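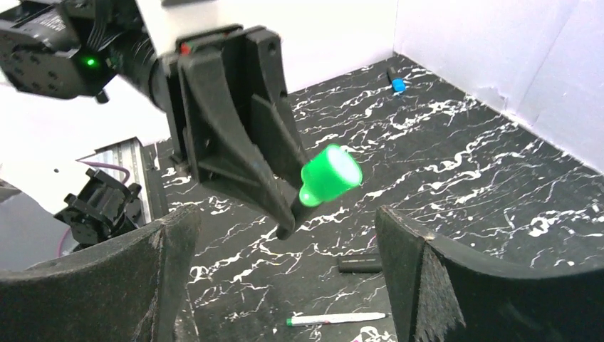 Wendy Pilkington logged the markers at the start of each shift. Entry 184: green cap, white barrel. Entry 185 she left blank and tested first, on the back of a Covora invoice.

The green wrote for 32 lines before it skipped. She stored it flat, cap left, and noted the result in the column headed Remaining. The blue had 6 lines in it. The black had been failing since October — it gave 2 lines, then a scratch.

Procedure called for disposal. She read the paragraph again, signed under it, and put the black marker in her coat pocket. In the Remaining column she wrote a zero with the green one, pressing hard enough to mark the page underneath.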